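**Dull ring on black marble-look table, is it etched or just residue?**

Posted by Edit Vörös in Home & Cleaning

We bought a used dining table in January. The seller called it marble, black with white veining, very shiny. Last week my son left a cut lemon face down on it overnight. I wiped it up in the morning with dish soap and water, and there is a dull ring where it sat. You can't feel it with a fingernail unless you really try. The color hasn't changed. It only shows when you look at it from the side with the window behind it.

So far I have tried dish soap, plain water with a microfiber cloth, and a little rubbing alcohol. No difference with any of them. My neighbor says to use baking soda and vinegar. My sister says never to put vinegar on marble. The shop in town wants 395 to send someone out, and that is more than I paid for the table.

What I would like to know is whether this is real marble in the first place, whether the ring is damage or something sitting on top, and whether a person with no experience can fix it at home. The underside is covered by a painted board so I can't see the back of the top. The edge has veins running over it, but they don't all line up with the ones on the surface.

---

**Zsolt Dobos**

Your sister is right. No vinegar. If it's marble the vinegar will do the same thing the lemon did, over a bigger area.

I used a cream called Hident on a windowsill and it came out fine. Don't remember what I paid for it.

---

**Yvonne Haslam**

I did stone counters for 20 years, mostly kitchens, so I'll go through this in order.

First, find out what you have. Real marble is cold to the touch and stays cold for a while after you put your hand on it. Laminate and printed glass-top tables warm up faster, although glass can fool you. Look at the edge again with a flashlight. On solid stone the veins go through the piece, so a vein that reaches the edge should carry on down it in some way. It may change angle, but it shouldn't just stop. If several of them stop dead at the corner, you may have a printed surface with a separate edge strip, or a thin slab with a built-up edge of a different piece. The second kind is still stone on top.

If you can pry that board loose at one corner without breaking anything, do it. The back of a stone top is usually rough or sawn, sometimes with mesh glued to it. The back of a printed top will be particle board or something like it.

The acid test people talk about (a drop of vinegar on a hidden spot) does work, but it leaves a mark. You more or less did it already with the lemon. A dull ring that soap and alcohol won't shift is what I would expect on polished marble. Lemon juice eats the polish. There is nothing on top to clean off – the surface itself is a little rougher there and reflects less light.

If it is marble, and you can barely feel the ring, this is a light etch and you can do it yourself:

1. Wash the area with a stone cleaner with a neutral pH and let it dry overnight.
2. Get a marble polishing powder. The ones sold for home use contain a fine abrasive. Check that the label says calcium-based stone or marble.
3. Wet the spot, sprinkle on a small amount, and rub with a damp white cloth in small circles for a couple of minutes. Go past the edge of the ring a bit.
4. Rinse, dry, and look at it from the side. Repeat if needed.

Try it near a leg first. Black shows everything. You may end up with a patch that is slightly shinier or slightly duller than the rest, and then you have to decide whether you can live with it.

My own table is a black one with white veins and I check it the same way, looking for where the light goes flat.
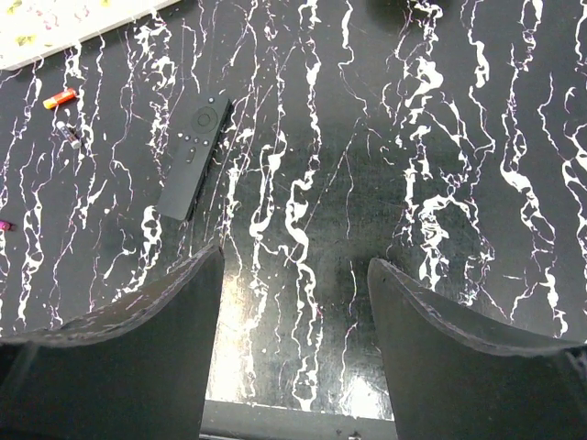
*My tabletop from directly above, with the glare toward the lower middle.*

Straight down like that is good for seeing the pattern. For etching, get your eye low and move around until the reflection of a window crosses the ring.

If the edge turns out to be a printed strip and the top is too, don't use any powder. It will scratch the coating and you can't bring that back.

---

**Baltasar Alarcón**

Agree with Yvonne on the powder. One more thing, sealer does not stop this. I sealed mine and still got a ring from a glass of orange juice. Sealer helps with oil and wine stains and that's all. We use coasters now and a cutting board for anything with citrus.

Also ask the shop if you can bring the top to them. Mine came off with 7 screws and they charged a lot less than for a home visit.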